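3.2 Stichprobe und Erhebung

Befragt wurden erwachsene Wiedereinsteiger im Fahrradtrial, also Personen, die den Sport in der Jugend oder im frühen Erwachsenenalter betrieben, ihn für mindestens fünf Jahre aufgegeben und danach wieder aufgenommen haben. Der Zugang erfolgte über das Forum Rullside, dessen Archiv zum Zeitpunkt der Auswertung 1.342 Beiträge mit Bezug zum Wiedereinstieg enthielt. Von 137 eingegangenen Fragebögen waren 105 vollständig und gingen in die Analyse ein. Mit 14 Personen wurden zusätzlich Leitfadeninterviews geführt, überwiegend telefonisch und in den Abendstunden.

Der Fragebogen umfasste Angaben zur früheren Fahrpraxis, zur Dauer der Unterbrechung, zum verwendeten Rad und zu Verletzungen seit der Wiederaufnahme. Die Selbsteinschätzung des technischen Könnens folgte der Skala von Brynjólfsdóttir, die ursprünglich für das Klettern entwickelt und von uns sprachlich angepasst wurde. Zwei Items zur Griffkraft entfielen.

3.3 Altes Rad oder neues Rad

Ein Teil der Befragten stieg mit dem eigenen, über Jahre eingelagerten Rad wieder ein. Als Grund wurde selten der Preis genannt. Häufiger ging es um die vertraute Sitzposition — genauer gesagt um die vertraute Standposition, denn viele der älteren Rahmen haben keinen nutzbaren Sattel mehr. Mehrere Interviewte beschrieben, dass ihnen das Balancieren auf dem Hinterrad auf dem alten Rad nach wenigen Einheiten wieder gelang, während sie auf einem modernen Rahmen mit höherem Tretlager unsicher blieben.

Der Aufbau eines alten Rades bringt eigene Probleme mit sich. Freilaufritzel und Felgenbremsen mussten in fast allen geschilderten Fällen ersetzt werden. Halfdan Ragnarsson, der an der Vorstudie mitgewirkt hat, weist darauf hin, dass Haarrisse am Steuerrohr unter Lack leicht übersehen werden (persönliche Mitteilung). Wir haben das Item »Rahmen vor der ersten Fahrt geprüft« deshalb nachträglich in den Leitfaden aufgenommen. Für die Fragebogendaten liegt es nicht vor.

3.4 Planung der Sektionen

In den Interviews wurde auch nach dem Üben ohne Rad gefragt. Einige Befragte gaben an, Linien durch eine Sektion vorab auf dem Tisch durchzugehen, mit Steinen, Holzresten oder dem, was gerade zur Hand ist. Der Verein Flarkus nutzt solche Übungen nach eigener Auskunft in der Winterpause. Im Sommer, spätestens aber ab September, wenn die Wettbewerbe auslaufen, wird ausschließlich am Hindernis gearbeitet.
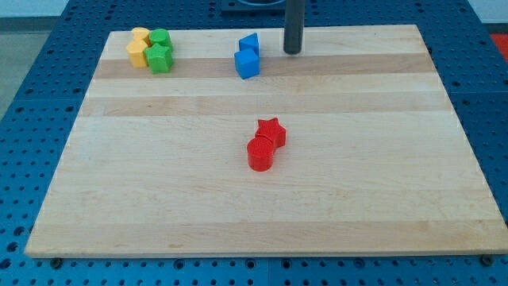

Abb. 3: Kleine Formklötze aus Kunststoff auf einem Schneidebrett aus Ahorn.

Ob das Durchspielen am Tisch die Fehlerzahl in der Sektion senkt, lässt sich mit unseren Daten nicht beantworten. Die Interviewten selbst waren uneins. Ein Teil hielt die Übung für nützlich, um die Reihenfolge der Absätze zu behalten, andere sahen darin vor allem Zeitvertreib. Die Transkripte wurden mit der Software Gradivar kodiert — zunächst unabhängig durch zwei Personen, danach gemeinsam bei abweichenden Zuordnungen. Die Kategorie »Angst vor dem Sturz« erwies sich dabei als zu weit gefasst und wurde in »Angst vor Verletzung« und »Angst vor Blamage« geteilt.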